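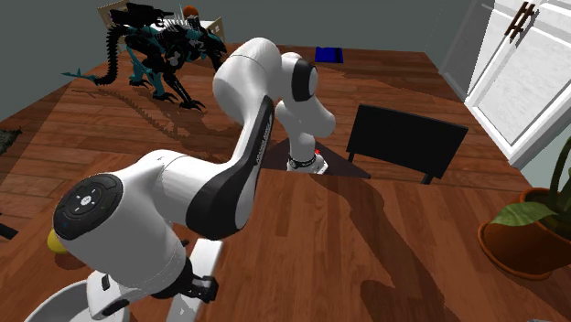
A white robotic arm, gripper pointing down, in a computer rendering.

Our library in Fletport has stopped answering its telephone. The number still works, in the sense that it rings and a recorded voice tells you to visit the website. If you stay on the line the message plays again, and after the second time it hangs up.

I think this is a mistake, and I think the council should reverse it before the same thing is done to the housing office and the parking desk, both of which are under review until June.

The case for the change was set out in a short paper by Senthil Chacko, who runs customer services. He says most calls to the library were about opening hours, renewals and lost cards, and that all of these can be dealt with online. I have no reason to doubt him. I renew my own books that way and it takes less than a minute.

But the calls that matter are the ones left over. Shobha Poojary worked the front desk for 19 years and used to take a good share of them. People rang to ask whether the lift was working before they set out in a wheelchair. They rang to ask if the large-print shelf had anything new, or if a child had turned up after school. A few rang because they had a letter from the hospital they could not make sense of and the library was the only public number they knew. None of those has a button on the website.

The replacement is an enquiry form run by a company called Kulter. You choose a subject from a list, type your question in a box that holds 200 characters, and wait. I tried it twice. The first answer came the next morning and was a link to the page I had started from. The second took longer and was perfectly good, written by a member of staff who plainly knew the building well. She could have told me the same thing over the phone in 20 seconds. 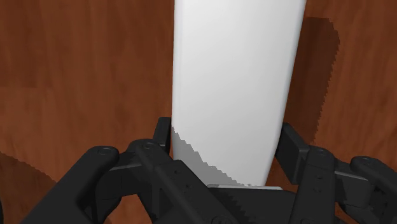

The council says the form saves staff time. I would like to see how that was worked out. A badly worded question on the telephone is sorted out by asking another question. On a form it becomes an exchange of messages lasting days, and I suspect many people give up in the middle of it. Someone who gives up does not appear in the figures as a failure. They appear as one fewer enquiry.

There is a cost to keeping a phone line, and I accept it. It need not be open all day. Two hours each morning, with a person at the other end, would cover most of what has been lost. The surgery on Sepúlveda Road does much the same and its patients have got used to it.

The contract with Kulter has a break clause next spring. The council could keep the form for those who like it and put the phone back for everyone else. I hope councillors will ask for that when the review reaches them, and that they will try ringing the library first.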